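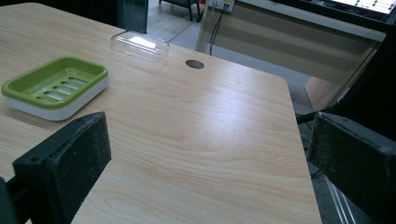 Refinishing a table top with hardwax oil

These instructions cover stripping a worn lacquer or varnish from a solid wood table top and replacing it with two coats of hardwax oil. They apply to solid tops and to veneered tops where the veneer is thick enough to stand light sanding. If you can't establish how thick the veneer is, use the scraper-free method in the last section.

Time required: one day of preparation, then 2 further sessions for the oil. Start on a Monday evening and the table can be back in light use by the weekend.

What you need

Card scraper
Random orbital sander with extraction
Abrasive discs, 120, 150 and 180 grit
Cork block and sheets of the same grits for edges
Vacuum cleaner with a brush head
White non-abrasive pads
Lint-free cloths
Clear hardwax oil (Gistura satin was used for these notes)
Nitrile gloves and a dust mask

Identifying the old finish

Work on the underside or inside a drawer opening, where a mark will not show. Put a drop of methylated spirit on the finish and leave it for a minute. Shellac goes soft and sticky. Modern varnish and most factory lacquers are unaffected. If water soaks in and darkens the wood straight away, the top is oiled or bare and you can go directly to sanding at 150.

If the table is old enough that lead paint or a lead-based finish is possible, use a test kit before sanding.

Removing the finish

Take the top off its frame if it is held by buttons or expansion plates. Mark each fixing with a pencilled number so it goes back in the same place. Support the top on battens at a comfortable working height.

Scrape along the grain with the card scraper tilted slightly forward. A sharp scraper lifts old varnish as fine curls. If it produces only dust, the burr has gone and needs turning again. Stop scraping when most of the shine has gone. Trying to get the last of it off this way leaves hollows, and hollows show badly under a satin finish.

Rounded corners should be done by hand throughout. An orbital sander tips over the edge and flattens the curve. Wrap the abrasive round the cork block and follow the profile with short strokes, easing off at the end of each one.

Sanding

Begin at 120 and cover the whole surface evenly, overlapping each pass by half a disc. Vacuum, then repeat at 150 and 180. Do not skip a grit. Do not go finer than 180 on the top either, as the oil needs some tooth. End grain is the exception: take it to 200 or a little above, otherwise it drinks more oil than the face and dries darker.

Check the surface with a lamp held low to one side. Swirl marks appear as small commas. Pale, close-grained timbers such as maple, birch and sycamore show them more than oak does, and a few extra minutes at 150 is the usual cure.

Wipe the top with a barely damp cloth to raise the grain, let it dry, and go over it once by hand with worn 180.

Oiling

Stir the tin well. Do not shake it. The room should be above 15 degrees and free of dust.

Apply the first coat very thinly with a white pad, across the grain and then along it. Leave for ten minutes and wipe off everything that has not soaked in. Overnight drying is normal. In October, in an unheated workshop, allow twice that.

Rub lightly with a clean dry pad, vacuum, and apply the second coat in the same way, thinner than the first. Clear oil warms the colour of pale timber slightly. If this is unwanted, use a grade sold for light woods - and test it on the underside first.

Lay used cloths out flat outdoors to dry, or soak them in water, before putting them in the bin. Oily cloths left in a heap can catch fire on their own.

Thin veneer

Use a chemical stripper made for furniture, following the maker's instructions, and lift the residue with a plastic spatula. Neutralise as directed. Sand by hand only, at 180, and stop as soon as the surface feels even.

Curing and care

Keep water and hot dishes off the top for two weeks. After that, clean with a well-wrung cloth and plain water.

Text: Huw Llewellyn. Checked by Elspeth Matheson.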